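Who Gets the Keys? Leadership change at a family-founded furniture company

Student project report, Design Business and Management, second year
16 March 2025

When I picked this topic I thought I'd be writing about chairs. I like chairs! I ended up spending most of the term reading about boards, shareholder agreements and what happens when the person whose taste built a company hands it over to somebody who came up through operations. My partner on the project was Souad Ait Brahim, who did the interviews with me and most of the spreadsheet work, but the report is mine, so the opinions (and any mistakes) are too.

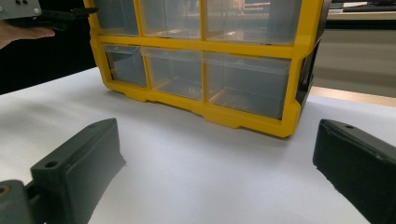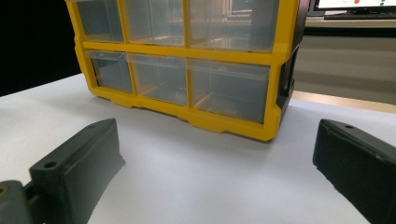
Clear drawers in a yellow frame.

The company we looked at is Plarka, which makes storage furniture, shelving and a small range of lamps. It was started by a married couple in a rented shed in Floltthorpe, and for a long time it was run the way you'd imagine: one of them drew things, the other one sold them, and decisions got made over dinner. By the time we came to it, Plarka had 341 people on the payroll and had bought two smaller labels, Thân (lighting) and Cistutwood (solid timber tables and benches). The founders still held shares but neither of them had a desk any more.

The new managing director is Alina Crăciun. She'd run the factory side for years before she got the top job, and she was very generous with her time, even when our questions were a bit green. I had written out a whole page of them and we got through maybe half.

What we wanted to find out

Our question was pretty simple. When a design company changes its leader, what changes in the products, and how long does it take to show up? Our lecturer warned us this was too big for one term and she was right, so we cut it down to Plarka's catalogue before and after the handover, plus what staff told us about how a new product gets approved.

How we did it

We had three sources. First, the catalogues, old and new, which Plarka let us go through in their meeting room. Second, 19 interviews with staff, mostly in design, purchasing and sales, with a few people from the workshop at Cistutwood. Third, the trade press, which was less help than I'd hoped. Most articles about a change at the top are the press release with the paragraphs moved around, and they all thank the outgoing person for their vision.

The catalogues were the slow part. We went through 2,181 product entries and tagged each one as new, carried over, changed or dropped. Souad built the sheet and I did a lot of the tagging with my headphones on. Colour variants nearly did us in. Is a shelf in a new green a new product? Sales says yes, design says absolutely not, and we went with design because otherwise the numbers looked silly.

What we found in the catalogue

I expected a big clear-out after the handover and there wasn't one. In the first catalogue under the new leadership, 37 products were dropped, and when I asked Alina about them she said nearly all had already been on a list when she took over. The founders just hadn't wanted to be the ones to cross them off. I found that kind of touching, to be fair.

The bigger change was in the order of things. The old catalogues open with whatever the founders were most excited about that year, often a lamp that hardly sold. The newer one opens with shelving, because shelving pays the bills. Same products, more or less, but you come away with a different idea of what sort of company it is. Two of the designers we spoke to were pretty unhappy about this. One of the sales team thought it was well overdue.

What staff told us

Approval was the topic everybody wanted to talk about. Under the founders, a new piece was approved when one of them liked it, and you might find out in the corridor. Under Alina there's a meeting every month, with a costing sheet and a sample, and you get a written answer. People in purchasing love it. Designers were split - some said they finally knew where they stood, others missed being able to walk into the office with a sketch and walk out with a yes.

The people from Cistutwood had another take again. They'd joined Plarka by acquisition, so for them the founders were already the head office. One joiner told me the only change he'd noticed was whose signature was on the holiday letter. I wrote that down straight away, because I'd been assuming all along that the handover was the main event for everyone, and for his workshop the sale had been a much bigger deal.

Thân was harder to judge. We only spoke to two people there and they gave opposite answers to nearly every question, so I've left it out of the findings instead of pretending to have a pattern.

Problems with the project

Plenty! We talked to people who still work at Plarka, and people who left over the change would probably tell it differently. We asked for contacts and got one, who didn't write back. We also didn't speak to the founders. They declined politely through the office and I don't blame them.

The other problem is time. A piece of furniture takes ages to get from sketch to showroom, so a good part of the new catalogue was already in the works before the handover. I should have realised this at the start. It means our before and after comparison is blurrier than the neat table in the appendix makes it look, and I'd ask anyone marking this to read the table with that in mind.

What I'd do differently

I'd start with the approval paperwork and leave the catalogues for later. The monthly meetings have minutes, and Alina mentioned near the end of our second visit that we could have asked for them (I may have groaned out loud). With the minutes you could follow one product from first sketch to final decision, and see who argued for it and what it cost along the way.

I'd also pick a second company to compare with, ideally one where the founder left on bad terms. Souad has already said she'd be up for doing that next year if our lecturer lets us carry the project on. The tagged catalogue sheet is saved in the course folder, along with our notes on the colour variants, for any group who'd like to use it.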